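Stivdale's split floor gets a second look, and a bigger claim

21 Feb 2025

The Bastow building in Stivdale is keeping its divided floor. The town said this week that the two-surface layout in the main activity room will stay for at least another year, and that the same approach is being considered for the smaller room down the hall.

According to the town's statement, having two kinds of floor in a single room makes the space "clearer, calmer and easier to share." That is a lot to ask of a floor. The statement offers one piece of evidence, a user survey with 194 responses, and says most people who answered were satisfied with the room. It doesn't say whether anyone was asked about the floor in particular. A copy of the questions, requested on Tuesday, had not been provided by the time this was posted.

The layout was supplied by Onsri, a flooring and interiors firm that sells the idea under the name Mumeo. The pitch is simple enough. One surface is meant for standing and moving around, the other for everything else, and people are supposed to sort themselves out without signs or tape. Onsri's brochure calls this "intuitive zoning." Anyone who has tried to get a room full of people to stay on one side of a line may have questions.

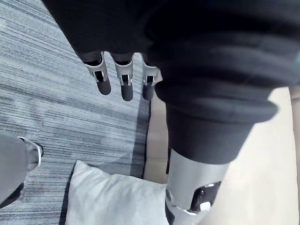
Cost is the other matter. The town puts the price of the work at 351 dollars per month, spread over the length of the agreement, and describes that as modest. Maybe it is. But the published summary does not say what the old floor cost to keep up, so there is nothing to set the figure against. It also leaves out cleaning. Two surfaces can mean two sets of cleaning products and two routines, and the people who do that work were not quoted in the town's release.

Then there is the join. Where two floor surfaces meet, dirt collects and edges can lift, and a raised edge is a tripping hazard for anybody who doesn't pick up their feet. Onsri says the Mumeo join is covered for seven years. The terms we were shown exclude "ordinary wear from foot traffic," a wide exclusion for something people walk on. Asked what kind of damage would be covered, the company said claims are looked at one by one.

None of this makes it a bad floor. Several regular users of the building said they had no complaints, and one called it a big improvement on the old one, which she remembered as cold and noisy. Another said he had used the room for months before hearing that the two sides were supposed to mean something. He had been putting his bag down wherever there was space. Both asked to stay anonymous, one of them because she books the room often and didn't want to seem ungrateful.

The town's statement also says bookings have gone up. They may well have. The room was closed for part of last year while the work was done, though, and comparing an open room with a closed one tells us very little. A spokesperson agreed that the numbers "should be read with some care" but said the general direction was encouraging. Booking totals by month would help. The town said it keeps them but has no plans to publish them.

A decision on the smaller room is expected in March. That room gets less use and has a perfectly ordinary single floor – there is no suggestion in any of the papers that it is worn out. Residents who want to comment can do so in writing at the Bastow front desk until the end of next week. Forms are available at the desk during opening hours. The form has a space for general remarks and, this time, a separate question about the floor.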